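Two-arm wire sorting, senior project – policy grabs the wrong strand
Student Projects > Manipulation
11 replies

cl_chang
Posted April 23, 2026

Team of four, senior project, advisor is Parvathi Rajan. The task is sorting loose wires by color into three baskets with two arms. Black goes left, red goes middle, blue goes in the teal one on the right. Each arm has a wrist camera and there is one fixed view of the whole cell.

We have 200 teleoperated episodes so far. The policy trained on them does fine with a single wire on the floor. With red and blue in one tangle it closes on whatever is on top, then pulls, and both colors come up.

Current layout:

1. Fixed view. Both arms on the front rail, baskets along the back wall. Red is draped from the middle basket across the teal one, with more red and blue on the floor in front.

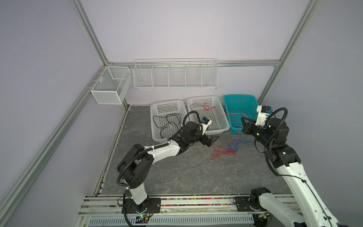
2. Control. Position control on both arms, no force sensing. Gripper effort is read from motor current and is noisy.

3. Training. Images from all three cameras plus joint positions. 2,000 steps per checkpoint, batch size 32.

Question is whether to collect more tangled episodes or change the task definition. Demo is in five weeks.

stesel_tinkerer
Change the task. Deformable objects with position control and no force signal is a research problem, and five weeks is not enough. Cut the wires to one length, lay them out separately, and report a success rate you can defend.

k_yip
Disagree with the above. Separated wires is pick and place with extra steps. What fraction of the 200 have a tangle at the start?

cl_chang
Maybe a quarter. We did not label them in March when we started, so I would have to go back through the recordings.

k_yip
Then label them first. If it is a quarter, the model has seen very little of the case you are asking it to solve.

sotiropoulos_s
I ran a cable project at Woldemariam two years ago. Check your operators before you check your model. We had three people teleoperating and each had a different way of separating strands. One shook, one pulled sideways, one pinned with the second arm. The policy averaged them and did none of the three. Write a one-page procedure and have everyone follow it.

Also check the wrist views. Thin wire near the camera takes up a lot of pixels and is often blurred.

cl_chang
We do have that. Wrist view from the same session, blue wire between the fingers and wound around the left one:
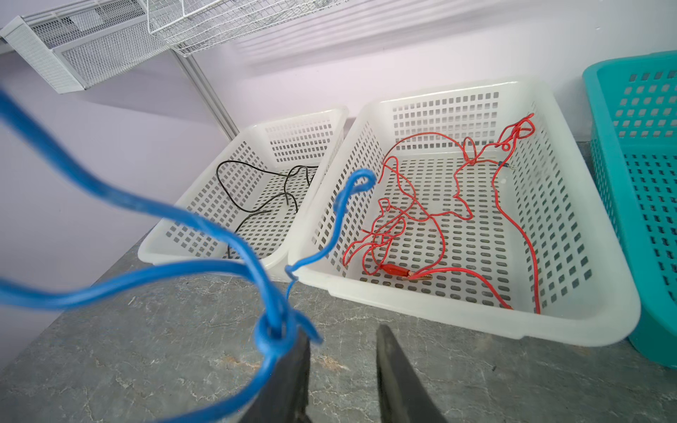 Episodes of this type get ended by the operator and saved with the rest. We have one flag for success and one for abort, and no code for the reason.

sotiropoulos_s
Add the code. Wrapped finger, dropped, wrong color, missed basket. Four values is enough. Do not train on the aborts unless the recovery is in the recording.

stesel_tinkerer
I still say reduce scope. A wire around a finger means someone has to stop the run and reach in. You do not want that in front of a panel.

jhun_dp
Same team as cl_chang. Two corrections. The operators were me and one other person, so two styles. I pin with the left arm and lift with the right, he lifts with whichever is closer. And the policy does not always take the top strand. In the logs it takes the one nearest the right gripper.

k_yip
That second point matters. If it is distance and color plays no part, move the tangle to the left side and run it again. Takes an afternoon.

jhun_dp
Will do. We also have a Zekwood script that crops the wrist images before training. I want to turn it off for one run, I suspect it removes the part of the view with the basket rims.

cl_chang
Plan for now: label the 200, write the pinning procedure, drop the aborts, rerun with the tangle on the left. Scope stays as is until that run is finished. If red and blue still come up together we go to separated wires and I will post the numbers either way.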